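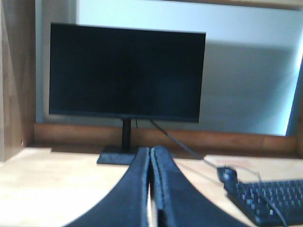
*Desk corner, monitor off.*

**February, notebook, 4:10 pm**

Back on the sourdough rye trials, and I'm finally happy with the Hájek starter! It doubled in the jar before lunch, smelled like green apples, and didn't do that nail polish thing the Varno one keeps doing. (I fed both from the same bag of flour, so I can't blame the flour.)

Loaf 9 was the keeper. Dough weight going into the pan was 1251 g, which is a little more than that pan wants, and it crept over the rim on one side. Crust cracked along the left but the crumb was even all the way down. Tasted it warm, which I know I shouldn't with rye – gummy, of course. Much better once it had cooled. 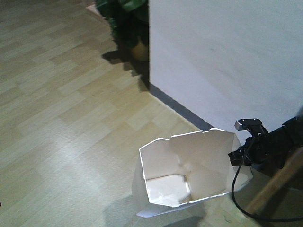
## Changes for the next bake

Swap 100 g of the rye for the Clandance whole wheat. I liked what it did in the rolls last month, and the dough might be less like wet cement to shape. Keep the salt where it is. Caraway stays out until the plain loaf behaves, even though everyone keeps asking for it.

Proofing is still the part I guess at. The cupboard by the boiler runs warm in the afternoon and then drops off a cliff at night, so whatever I write down for one loaf is no use for the next.

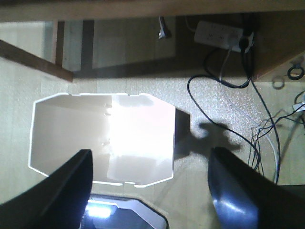
I'm going to try two shorter proofs with a fold between them, and write down the dough temperature both times instead of poking it and hoping. If that's a mess I'll go back to the Soton method, long and cool, and just start earlier.

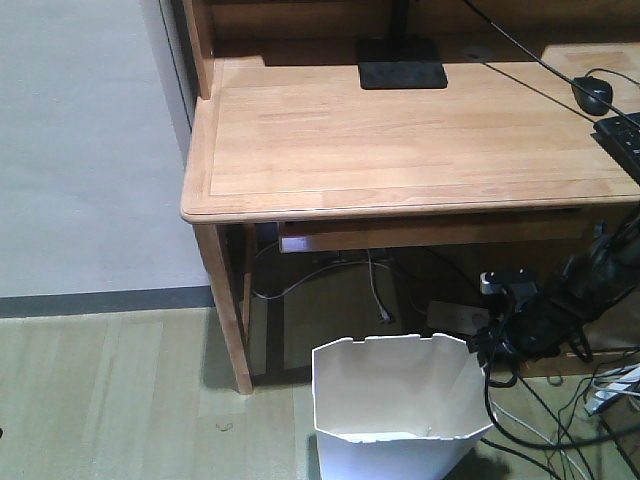 Also need to scrape out the Varno jar and give it one more chance on straight rye. Two feeds a day, smaller ones. If anybody bakes before me, please save me a heel of the loaf – and don't slice it hot!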